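About Dorkilus

Dorkilus is a small calligraphy and paper school over the bakery on Flerkside. Brush, ink, paper, seals. Mostly Chinese script, some mounting and scroll work in the winter terms. Beginners welcome, left handers too.

Started by Kavinda Sultana, who still teaches most of the evening classes and answers most of the emails. (Slowly. Try the phone.) She learned from a neighbor as a kid, gave it up, worked in shipping for 10 years, picked the brush back up one October and rented the first room that winter. One table, borrowed chairs, no sign on the door.

Now we have 2 rooms. Front room is for classes, back room is for mounting and drying and for whatever doesn't fit in the front room.

What we teach

Basic strokes first. Everyone wants to write their name on the first night and everyone gets to, at the end. Before that it's horizontals, dots, hooks, and more horizontals. Regular script for the first term, then running script if you want it. Cursive by arrangement, ask Kavinda.

Long scroll class runs twice a year. You plan the columns, write a full practice sheet on cheap paper, then write it again on the good stuff. Spacing is the hard part - people start out roomy and then squash the last columns together. We go through a lot of practice paper, some 1,000 sheets in a busy term.

Seal carving is a short course, 4 evenings. Soft stone, one small square seal to take home. Bring an old shirt. The stone dust gets in everything and we do not have enough aprons, we keep meaning to order more.

The tables

People ask about the tables so here goes. We used to work on bare pine and the ink went straight in, you could read three terms of homework on it. Now it's marble pattern with a clear film over the top. Wipes down fast. Film does wrinkle at the edges, and it throws a glare if you sit on the wrong side of the lamp, so move your chair, no one minds. Felt goes down before you write. Please don't cut on the film!! There are cutting mats on the shelf by the sink.

Finished scrolls go along the back of the table, laid out lengthwise so the whole thing can be read at once. 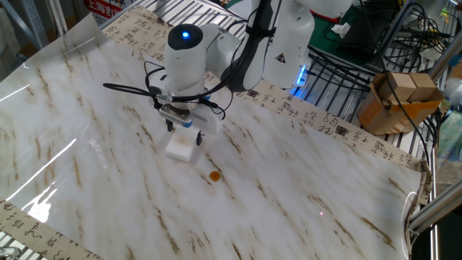 Seals go on last, once the writing has been looked at from a few steps back. Kavinda likes them small and square and not too many of them. Red paste is kept in the lidded jar, stir it before you use it and put the lid back on.

Paper comes from Plirneseo, who cut it to length for us. Brushes and ink sticks from Bhuiyan, down the street. Students get a bit off at the counter if they mention the class. You dont need to buy anything for the first session, we lend a brush, an ink stone and a felt.

Joining

Evening classes start at 7, door opens a little before. Come up the side stairs, the front ones belong to the bakery. New terms open in October and again after the winter break. Fees are on the classes page and cover paper and ink but not brushes after the first session. Missed a week? Come to another group's class if theres a seat.

Visitors are fine too, ring first so someone can let you in.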